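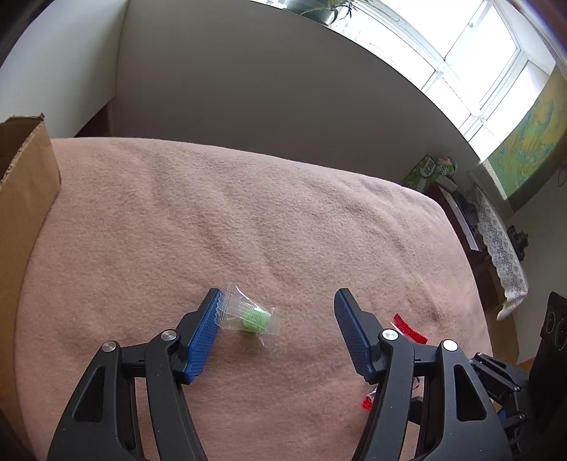
Figure 1. Wrapped sweets on a pink fleece blanket, one in a clear wrapper with a green sweet inside.

Trumum Confectionery Word List: README

Trumum is a list of words for sweets and their packaging, collected from speakers in Zaldale and Akpalu. It holds 1,089 entries. Each entry is one headword in one local spelling, with a gloss in standard English.

Files

entries.csv: one row per headword
sources.csv: one row per informant, keyed by source_id
changes.txt: edits since the first release

Fields in entries.csv

id: integer, not reused after deletion
headword: lower case, accents kept
gloss: free text, 102 characters at most
place: Zaldale or Akpalu
class: sweet, wrapper, shop or eating
source_id: blank where the informant withdrew

The first release had 1,000 rows. Version 2 adds the wrapper class and splits headwords that had been merged across the two places. Ids from the first release are unchanged.

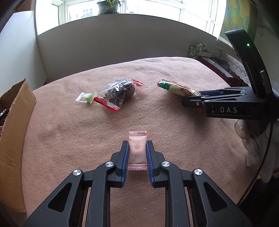
Figure 2. Pink packet with crimped seals and zigzag-cut ends. Class: wrapper.

Known problems

Plurals are inconsistent. Akpalu entries give the singular throughout, while Zaldale entries follow whatever form the speaker used first. Words for boiled sweets and toffees overlap and the glosses do not always separate them. Trade names were removed, except where a name is now used for any sweet of the kind.

Files are UTF-8, comma separated, with a header row. Older copies of Plitico read the blank source_id as zero; set the column to text before import.

Corrections go to Zulmira Gouveia, with the id and the place. The next update is planned for October.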